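Home Modules Timetable Library Contact
Print this page | E-mail this page

Buying Automation, Session 4
Reading a bin-picking offer: the Grakier block-sorting kit

These notes go with the Larham session. Bring your own copy of the offer letter and the two-page data sheet, as we shall be writing on both.

1. What is on offer

Grakier sells a package: gripper, software licence, two days of set-up and a year of telephone support. The arm is extra, and so is the bin. The brochure calls the result "ready for any small part from day one". Underline "any" and "day one". Neither word appears in the contract, and the data sheet speaks only of "suitable rigid items", without saying who decides what is suitable.

The firm's agent in this country is Pluvard. Its covering letter promises a success rate but leaves out what a success is. Ask whether a block that is gripped, dropped and gripped again counts once, twice or never. In the January version of the letter a footnote dealt with this. The current version has lost the footnote and kept the figure.

2. The task

Long rectangular blocks lie in one compartment of a divided bin and have to end up in the other. For a person it is dull work. For a machine the trouble is in the details: blocks lying close together, blocks against a wall, shiny patches on the bin floor that may upset a vision system. A sales demonstration tends to use well-spaced parts on a matt surface, and you should ask to see something less kind.

Look at how the parts lie before you look at the arm. A green block lies directly in front of a red one, close to the low front wall, and to my mind that is a harder pick than the green one at the right, where the gripper is. The far compartment is empty. Note too the spring clamps on the sides of the bin, and the amount of cable. The quotation has no line for holding the bin still or for keeping cables tidy, and both will cost you somebody's time.
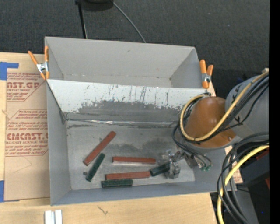
3. Questions to put to the supplier

a) How many picks were in the trial? Grakier's summary gives 300. Split between red blocks and green, and again between open floor and wall, that becomes thin evidence for each case.

b) How many were left out? The same summary mentions 16 "operator interventions" and does not say whether they were scored as failures. Taken out of the 300, they flatter the result. Left in, they take it below the promised rate before a single dropped block has been counted.

c) Who laid out the blocks? If the engineer running the test also placed the parts, ask for a repeat with your own staff doing it.

d) What happens when the bin is changed? Condori, which makes a rival kit, charges separately for each new bin. Grakier says its software "adapts". Get that in writing with a number of hours beside it.

e) What does the warranty cover? It runs for 36 months on the gripper body. The fingers are listed as consumables, and they are the parts that touch the work.

4. Exercise

Write one page, for a manager who has already seen the brochure and liked it, on whether to ask for a paid trial. Propose a test of 150 picks and set out what will be scored as a failure. Include at least one arrangement you expect the machine to handle badly. Say who pays if the test is stopped early.

Do not compare Grakier with Condori on price alone. The two quotations leave out different things, and I have yet to see a comparison table from either firm that owned up to this.

My own view, for what it is worth: the kit may well do the job, but the paperwork does not show it. Marks are given for the quality of the test you propose, whichever way you come down.

Reading for next time: the maintenance schedule, pages as marked, and the small print on software updates.

Print this page | E-mail this page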